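Timers, Tabletops and Other Small Things

Hi again from Bustbridge! January was long and gray and I spent a lot of it indoors taking pictures of little objects on tables, which is pretty much my favorite thing to do anyway.

For anyone new, I collect sand timers. It started with a board game that lost its dice and its rules but somehow kept its timer, and then my aunt gave me 2 more, and now there's a shelf. I like the cheap ones best! The fancy brass kind are pretty but I'm always scared to pick them up. Give me a clear one with a chunky base and I'm happy. I never paid more than 50 cents for one until last year, when I lost my head a bit at the Collado flea market.

I've tried all kinds of backgrounds for these. White paper makes the glass disappear and dark cloth shows every speck of dust, so I've come around to plain light wood. It's friendly, and you get a bit of shine under the base if the light is good.

More pictures get added underneath as I sort them, so check back!

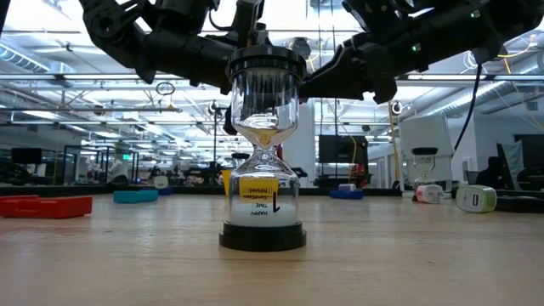 Yolanda Palacios
Page editor and chief dust wiper

Black cap, big glossy black base, white sand settled in the bottom bulb. The yellow label is upside down, with a big 1 on it and the words TIME: and HAPPY, and I love it for that. Look at the amber patches in the top funnel too, I could stare at those for ages.

Next up are the three egg timers from Abilio's kitchen, once I've picked my favorites. If you have a timer with a strange label, write and tell me what it says!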